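Marijke Hendriks
A thread on making cordial from hedgerow fruit, as a few people at work asked and I keep writing the same email.

Marijke Hendriks
I've made cordial every September since I moved to Grilleck. Elderberries first, then damsons, then whatever apples people leave in boxes by their gates. I made 12 bottles last year and they were gone by February.

Marijke Hendriks
Elderberries grow all along the old railway path out towards Cokstead. Go past the second bridge, where fewer dogs get walked. Pick whole heads with scissors and put them in a carrier bag. You want them black all over and starting to droop. Any with green berries stay on the tree.

Marijke Hendriks
Do not eat them raw. They will upset your stomach, and so will the stalks and leaves. They need proper cooking.

Marijke Hendriks
Getting them off the stalks is the slow bit. A fork works. I do it outside with an apron on, and the bowl goes inside a second, bigger bowl to catch the ones that fly off. Freezing the heads overnight helps a lot — they rub off when frozen, though you get a few more bits of stalk to pick out. 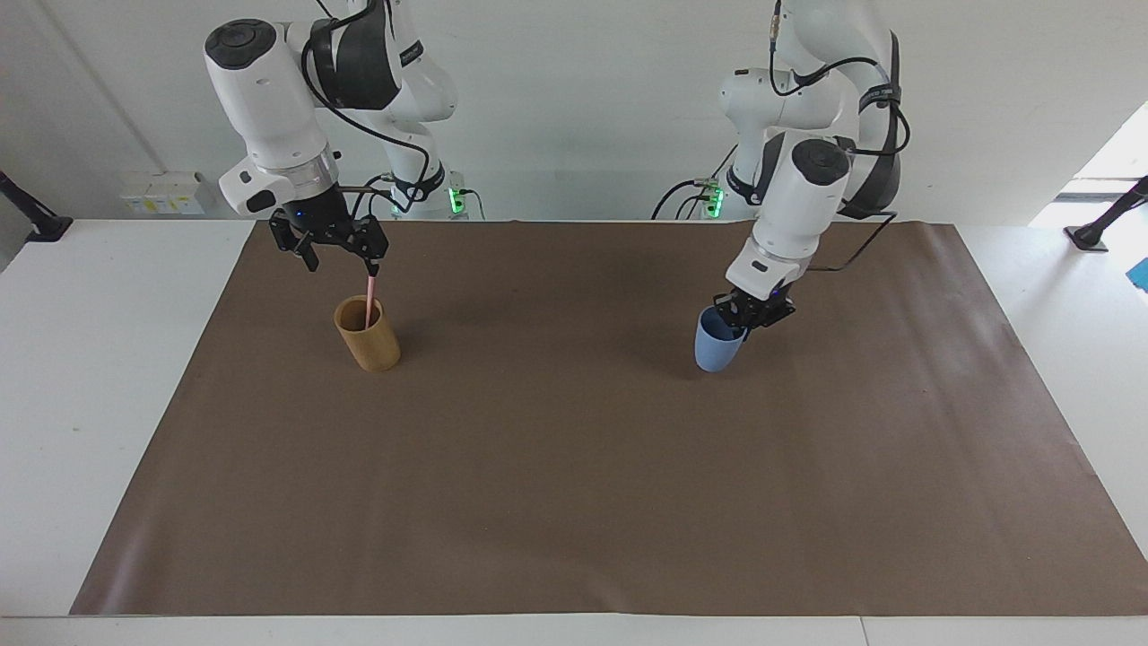 Then rinse them in plenty of cold water. The unripe ones and most of the small insects float, so skim the top and pour it away. I do this twice.

Marijke Hendriks
Into a big pan with enough water to just cover. Bring it to the boil and simmer for twenty-five minutes with the lid half on. Mash now and then with a potato masher. Mine is permanently purple.

Marijke Hendriks
Strain through muslin or an old clean pillowcase. I hang it from the cupboard handle over the pan and leave it overnight. If you squeeze it you get more juice but it goes cloudy. I squeeze it. It's for drinking at home and cloudy tastes the same.

Marijke Hendriks
Measure the juice, put it back in a clean pan and add the sugar. I use 65 g for every 100 ml, and the juice of a lemon per litre. That is less sugar than most of the old recipes and it does mean it won't keep as long. More on that further down.

Marijke Hendriks
Spices if you like them. Five cloves and a stick of cinnamon in a litre is plenty. I put star anise in one year and it tasted like cough sweets. My sister liked it, so she got the lot.

Marijke Hendriks
Heat gently until the sugar has gone, then a few minutes at a simmer. Pour it hot into hot bottles. I wash the bottles, then put them in a low oven without their lids for a quarter of an hour. Lids get boiled in a small pan.

Marijke Hendriks
Bottles. I used to save any old glass one but the lids never seal well the second time. Sang, the hardware shop in Cokstead, sells the swing-top kind singly, so you don't have to buy a whole box. Spare rubber rings are on the same shelf, lower down.
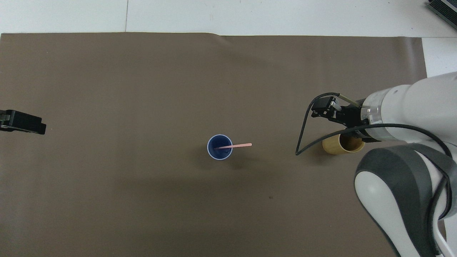 Marijke Hendriks

Keeping it. Fridge, and use within a month once it's opened. If I make a big batch, most goes in the freezer in small plastic tubs with a gap left at the top. I've lost a glass bottle in the freezer and had to defrost everything else to clear it up.

Marijke Hendriks
If it fizzes when you open it and you didn't mean it to, pour it away.

Marijke Hendriks
Damsons are easier. No stalks to speak of, and you can leave the stones in while they cook and catch them in the muslin. Same sugar, no lemon. The orchard at Cutance lets you pick your own towards the end of the month, cash only, and take your own buckets. The trees nearest the gate are stripped early so walk down to the bottom fence.

Marijke Hendriks
Apples on their own make a thin cordial, I find. They're better half and half with blackberries. Chop them roughly, cores and all, and give them longer in the pan than you'd think.

Marijke Hendriks
How to drink it: one part cordial to six of water for most people. Hot water and a slice of ginger in the evening. It's also good poured neat over rice pudding, or stirred into gravy — a spoonful of the damson with sausages.

Marijke Hendriks
Stains. Cold water straight away, then white vinegar, then a normal wash. It mostly comes out of cotton. It does not come out of a wooden spoon or grout.

Marijke Hendriks
Someone has asked about rosehips. I've only made that once and the hairs around the seeds are a nuisance, you have to strain it through two layers of cloth and then do it again. I'll try it after the first frost and post what I did.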